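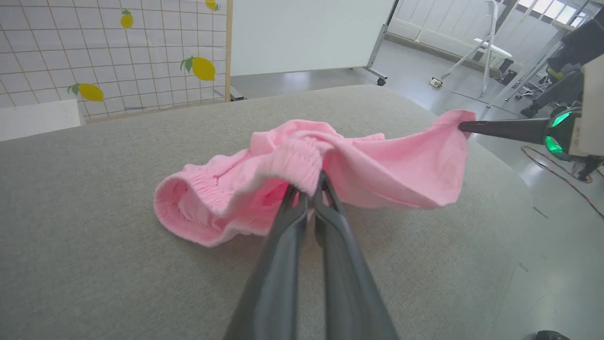
Fig. 1. Two-arm grasp on a knit garment, wrist camera view. One gripper holds the ribbed waistband, the other a far corner.

Handout 4: Collecting demonstrations for cloth handling
Robot Learning Lab, Caliddale
Instructor: Lilian Muli. Lab sessions: Musyoka Mollel

4.1 What counts as an episode

An episode starts when both arms leave the rest pose and ends when both are back in it. Everything between goes into one file: wrist video, joint positions, gripper opening and the operator's commands. Do not stop the recorder to fix a bad grasp. A regrasp is part of the episode and should stay in.

The course set, Okoth, holds 1154 episodes on soft garments. Of these, 168 contain at least one regrasp. Models trained without them tend to close on air and then continue as if the cloth were held.

4.2 Starting states

Rigid parts can be reset to a marked pose. Cloth cannot. Drop the garment from elbow height, let it settle, and record from whatever state results. Do not tidy it first. Operators drift toward easy starts after an hour or so, with the waistband facing the camera, and the set narrows without anyone noticing. Swap operators between blocks and compare first frames across blocks.

4.3 Grasp points

For elastic garments, prefer the gathered band over flat panels. The ribbing gives the fingertips something to close on, and a pinch there usually takes in both layers. On a flat panel the fingers must come in low, close to the support surface, and a single layer is easily missed.

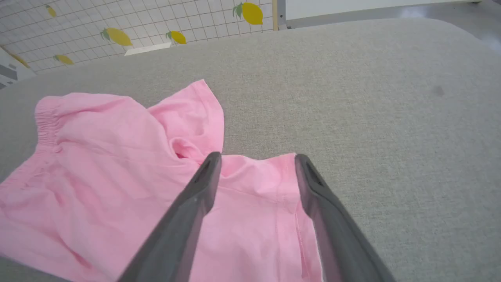

Keep the fingers open until the tips are on either side of the fold you intend to take. Closing during the approach pushes the cloth ahead of the fingers, and the learned policy will copy this. Approach, pause, close, lift – the pause can be short, but it must show in the gripper signal.

4.4 Labels

Use the Zornier label tool. Mark first contact, closure and release for each arm separately. If contact is hidden by the cloth, mark the first frame in which the cloth moves and set the "unsure" flag. Akby, the older tool, stores one label track for both arms and should not be used for two-arm work.

4.5 For next week

Each pair records one block and labels it. Read section 4.3 again before you start. Bring the count of flagged frames, by arm, and the first frame of every episode as a contact sheet.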